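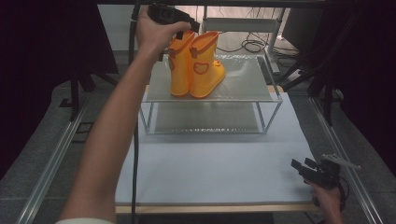 Deming Zhong thought we should drop the display tables altogether and put every pair on the floor by the door, where boots live anyway. Fair point, and it came up again at the second review, so it gets dealt with first.

Project report, Small Shop Display, group 4
Client brief: Nosivberg (children's outdoor wear)

Why not the floor

We tried the floor. Boots on the floor look like somebody's boots. Parents stepped round them. Children did pick them up, which was good, but then they walked off with one and the pair got split. On a raised shelf the pair stays together and an adult sees it from the doorway. So we kept the table, but Deming's idea survives as the try-on mat, see further down.

The brief

Nosivberg wanted a window and one wall for the rainwear range. Budget 3,000 for everything including transport, of which we were told to keep back a bit for repairs. Had to be taken down and put up again by 2 people with no tools beyond a screwdriver. Nothing fixed to the walls (rented unit). First layout due January 3, 2021, final one in May.

Choice of table

Three candidates. The Velon was a solid white cube, cheap, stackable, but it eats the light and anything yellow on it looked a bit ill. The Lu was nicer, timber, too heavy for the two-person rule and it marks if you put wet rubber on it. Went with the small see-through one with the thin metal frame, two shelves. Reasons in order of how much we argued over them:

Colour. The boots are a really strong yellow-orange, glossy. They don't need help. A clear table gets out of the way.

Size. Small top, so one pair and nothing else. We kept wanting to add a hat, a little umbrella, a sign. Every time it looked worse.

Lower shelf. Left free in the final layout. In the first version we had shoe boxes under there and you could see them through the top, which made the whole thing look like a stockroom.

Cleaning. This is the bad one. Translucent panels show dust and fingerprints straight away, and the front edge of the lower shelf catches the light so you notice it there most. Needs a wipe morning and afternoon. We used a soft cloth and plain water. Don't use the Unex spray, it left a smeary film that took longer to get off than the fingerprints did.

How to stand a pair

Sounds silly, took most of a week. Both toes forward looks like a school cloakroom. Both sideways and you lose the second boot. What worked was to turn one boot a little so the toe points off to the right and you get the rounded foot and the sole, and leave the other one taller and slightly nearer. The raised reddish-orange outline on the side then shows properly on the turned boot and only partly on its neighbour. We've been calling it the heart, but one half of the group says it's an animal face. Left open, children can decide.

Keep the pull loops standing up. If one flops inwards the boot looks worn. Same with the darker trim round the top, wipe it, dust sits in it.

We stuffed the shafts with tissue at first. Took it out again, it poked up over the rim and these are stiff enough to stand on there own.

Try-on mat

Goes on the floor beside the table, plain grey, with one spare pair in a middling size. This is where the handling happens, so the pair on the shelf gets left alone. Mostly. Table pair should be the smallest size in stock because small boots make people stop. Not proved, just what we saw on the two afternoons we were there.

Costs

Tables, mat, cloths and van came to 2,000. Rest went back to the client apart from the repair money. Full sheet is in the appendix. The receipt for the mat is missing, sorry, we are chasing it.

Problems

Table rocks on the old floorboards near the window. Folded card under one foot for now, wants a proper rubber pad.
Lighting from above gives a hard glare on glossy rubber. Moved the lamp to the side, better.
Layout drawing was done at 1 to 20 and the window was measured wrong the first time, so drawing 2 replaces drawing 1, please ignore the old one in the folder.

What we'd change

Measure the floor for level before choosing anything with four thin legs. Ask the shop staff earlier, they knew about the glare allready. And take Deming's objection seriously in week one, it would of saved us the whole shoe box version.

Appendix: cost sheet, drawing 2, notes from both reviews.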